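Switching to one bank account

February 9, 2020

I closed my second checking account last week. It took most of a Tuesday lunch hour and one form, and I should have done it years ago.

The account dates from when I shared an apartment with Darius Kivi. We each had our own bank, and then we had a joint account for rent and the electric bill. When he moved out he took his name off it and I kept it, mainly out of laziness. The rent went on being paid from there. So did the internet, and later a storage unit, and a magazine I stopped reading in my first year of subscribing to it.

What this meant in practice was that I never knew how much money I had. I would look at the main account, see a number, and feel fine about it. Then the other account would run low, the rent would be due, and I would have to move money over in a hurry. Twice I forgot. The first time the bank charged me a fee and the landlord was nice about it. The second time he was less nice.

I started trying to sort it out before Christmas. My first idea was a spreadsheet. Ilze Dzene at work has one that she has kept going since college, with a tab for every year, and she sent me a blank copy. It is a very good spreadsheet. I filled in two weeks of it and then stopped, and when I went back I couldn't remember what half the card payments were for.
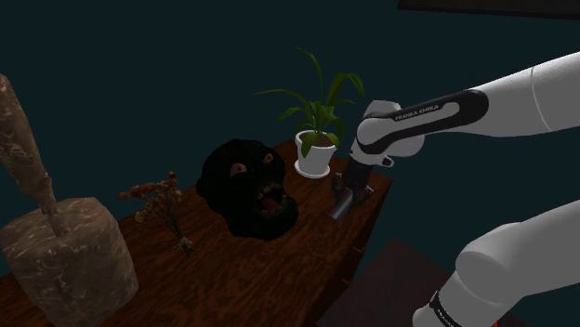 After that I tried writing things down in a notebook. This went better, mostly because I could do it at the kitchen counter while the coffee was brewing. I didn't track every purchase. I wrote down each bill, the day it came out, and which account paid it. The list filled one page and a few lines of the next.

Seeing it on paper, I noticed that the second account was only doing four jobs, and two of those I didn't want anymore. I canceled the magazine online. The storage unit needed a phone call and thirty days' notice, so I will be paying for it into March. There is a bed frame in it and some boxes. My sister is taking the bed frame. I have not decided about the boxes.

That left the rent and the internet. The internet company let me change the account on their website and the whole thing was done in a few minutes. The rent was slower. The management office wants a paper form, signed, with a voided check attached, and I had no checks for the main account. I had to order a book of them. They came with a picture of a lighthouse on them, though I'm sure I picked plain.

If you are thinking of doing the same, my one piece of advice is to leave the old account open for a full billing cycle with some money in it. I left $815 in mine, enough for a month's rent if the form got lost. It didn't get lost, but the internet company did take one last payment from the old account after telling me it had been switched. If I had closed it right away that payment would have bounced.

Closing it was easy. The woman at the branch asked if there was anything they could do to keep me, I said no, and she printed the form. I asked for the balance to be transferred and it showed up the next morning.

So far the main difference is that the number I see is the real number. It is lower than I was used to on some days and higher on others – payday looks very good, and the first of the month looks bad. I have moved the credit card due date to the tenth so that everything doesn't come out at once. You can ask for that, by the way. I did it through the website and it took effect with the next statement.

Next I want to look at my car insurance, which has gone up every year without my doing anything. I have the renewal letter on the fridge and I have until the end of the month to call them.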